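Left gripper pose jumps mid-episode

gdeligiannis
Handheld rig, two grippers, marker cube on each. In 239 episodes the left pose jumps almost 4 cm for 2 frames, then recovers. Right is clean. Replayed on the arm, the jump trips the velocity limit and it faults out.

nnaji_k
Cube detection. Check for face flips when only two faces are visible.

gdeligiannis
Reprojection error stays low through the jump. Bowl task, one frame:

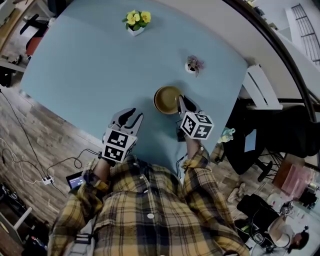 Left gripper open, right at the bowl rim.

clurum
I'd look at the cable off the left gripper base. Tug on it and the cube mount shifts.

nnaji_k
Disagree. A mount shift wouldn't recover in 2 frames – a flip would. Low error doesn't rule it out, both solutions can fit.

Imogen Lockwood
Either way, don't replay those on hardware. Filter on velocity first.

gdeligiannis
Filter is in. Logging both solutions tonight, cable taped down for half the runs.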